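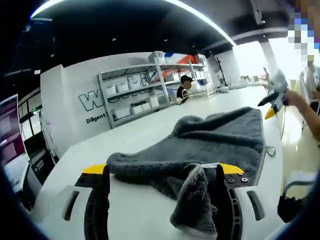 Towel Sunday at the Picard Room
Gallery / Folding & Linens

Quick page, putting it up before I forget. Folding session was Sunday, ran from lunch till it got dark, all big gray towels and one long white table. Short intro then pictures then my notes. The notes got longer than planned, skip them if you only want the pictures.

Background for anyone new. The towels are for the Gruvov pool, the swim weekend plus whatever is left over for the changing rooms. 100 dark gray ones, the Edora bath size, bought in one go at the end of last season. Came to 1,305 with delivery. Before that it was odds and ends in every color and no two folded to the same size, so the shelf always looked like a yard sale. Now it's one color, one size and in theory one fold.

In theory!! People fold how their mothers folded. I do too.

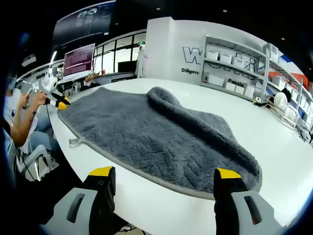 Dark gray, lighter gray binding. Most of it flat, right side turned back over itself. Hanging loop out on the left.

More on the towel itself, as a few people asked at the desk. It's thick. Shaggy sort of pile, lots of it, and it does not want to hold a crease. You press a fold down and it gets up again. On a thin kitchen towel you can run the side of your hand along and be done. On these you get a fat roll where the crease should be and you just have to live with that, or put something heavy on the stack overnight (I use the box the towels came in, full of old swim caps and whatever).

The binding is the best thing about them. Lighter than the rest, so you can see where the edge is even when the whole thing is in a heap. Coming out of the bag it's always a heap. Find the binding first, follow it with two fingers till you get to a corner, then shake. Don't go looking for the corner in the middle of the pile, you'll be there all day.

Corners are rounded, not square. Looks nice on the shelf. Bit of a pain for lining up, you can't match point to point, so go by the straight part of the binding and let the corner do what it likes. Two layers out by a finger width is fine. Three is not fine, do it over.

The loop. Every towel has one. It will stick out. Tuck it in on the second fold or leave it out on purpose, all on the same side, but please not half and half. I went for tucked in on the ones for the shelf and out on the ones for the hooks. If you find a loop coming loose put that towel on the chair by the door, not back on the stack. I will sew them over the winter, or so I keep saying.

The fold we settled on, for the record:
Lay it flat, smooth it from the middle outward.
Long side over to long side.
Again, same direction.
Thirds from the short end.
Rounded edge facing out on the shelf, open edges to the back.

If it comes out too wide for the shelf you've gone wrong at the second step, it's always the second step.

Things that went ok. The table. White top, good and smooth, dark towel on it and you can see every bit of fluff so you know when to wipe it down. Long enough to have a towel open and still have space further along for other stuff. Last year we used the low benches and my back remembers.

Things that went less ok. Fluff. New towels shed like a dog, the first two washes especially. They were done at Gulon (the laundry behind the bus stop, drop off before ten or they wont take it till next day) and the lint was still coming off in my hands on Sunday. They go through again before the swim weekend. No softener please, I put it on the slip and I'll put it here too. Softener makes them feel lovely and then they don't dry anybody.

Also weight. A stack of these gets heavy quicker than you think. Small stacks, two trips. The bags from Gulon are the big blue kind and I saw the bottom go on one of them in the parking lot so carry from undearneath.

Where we are now: 39 folded and put away. The rest are bagged and waiting, next session is another Sunday, same room, same hours. Bring a lint roller if you have one, we have one and it's nearly out. Coffee is there, cups are not, bring a cup.

Somebody asked about the guest towels and the hand towels. Not yet. The hand towels are another order and another color and at 400 for the lot I want to see these ones get through a season first. If the loops hold I'll order. If not we look for a different make, Edora do a flatter one that might be easier to fold anyway, thinner, quicker to dry. Less nice after a cold swim though.

Last thing, lost and found. One blue washcloth turned up inside one of the bags, not ours, small bleach spot in the corner. It's on the hook by the light switch in the Picard Room till September, then it goes in the rag box.

Back to Gallery
Older: Mending the lane bunting
Newer: none yet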